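## Belt tracking on the two-arm sorting cell, what do you all do?

**beltandbraces**

OK, I finally have a fix for the wandering belt on our two-arm cell and I'm way too happy about it, so here goes!

Short version: the green belt kept creeping toward the back rail. We'd run 10 parts down it, everything fine, and by the end of the shift the edge was rubbing. I'd loosened and retightened the tail end so often the screw heads were getting round. Yesterday I took the drive end apart (properly, on the bench, with a cup of tea) and the two tension screws were a full 3 turns apart. Somebody had been "adjusting" one side only. Me, probably.

So I backed both off, squared the roller to the rail with a machinist's square, and brought them up together a half turn at a time.
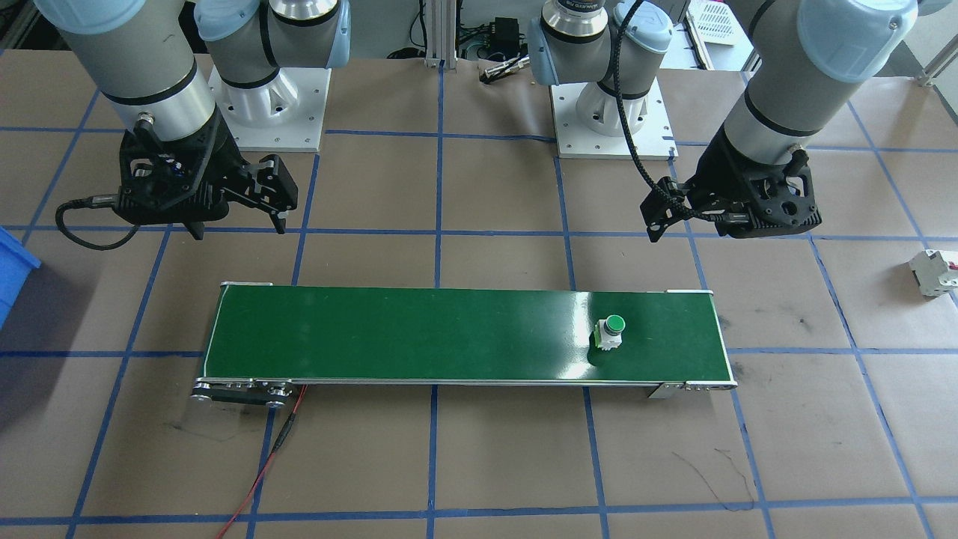

After that I let it run empty for 21 minutes before giving either arm anything to pick. Edge stayed put the whole time. I love this little belt again.

**Prukum**

Nice work! But I'd never set tension with a square. The rail isn't your reference, the other roller is. Measure center to center on both sides and make those match. Rails bend, especially light aluminum ones.

**beltandbraces**

Fair, and I did check that afterward with calipers. Both sides matched. If they hadn't I'd be back in there tonight.

**wilczynska_m**

Prukum is right in theory, but on a conveyor this short I think you're chasing nothing. I've run one like it for 496 hours on the square method and only touched it to clean the rollers. Have you cleaned yours? A bit of tape glue on the drive roller will steer a belt all by itself.

**beltandbraces**

Ohhh. There was a gummy ring on one end of it, yes. I wiped it with alcohol and didn't think much more about it. Now I don't know which thing fixed it, ha.

**Prukum**

That's exactly why I do one change at a time and write it down.

**Asnakech Woldegiorgis**

Jumping in on the arms side. Any time you take the drive end off, redo your pick height before you run at speed! When we rebuilt ours at Justoritz the belt came back a hair higher and the first pick put both fingertips into it. Small nick, but it grew. I jog each gripper down by hand over both ends of the belt now and save the heights again, even if they look the same.

**beltandbraces**

Great tip, doing that in the morning. Does anyone bother with a strain relief on the motor wire? Mine just comes out underneath and goes down to the edge.

**wilczynska_m**

Yes, always. Zip tie base on the underside, with some slack before it.

**Aron**

Hot glue. Fight me.

**Prukum**

No hot glue near a motor, please. It lets go when it gets warm. Use the tie base.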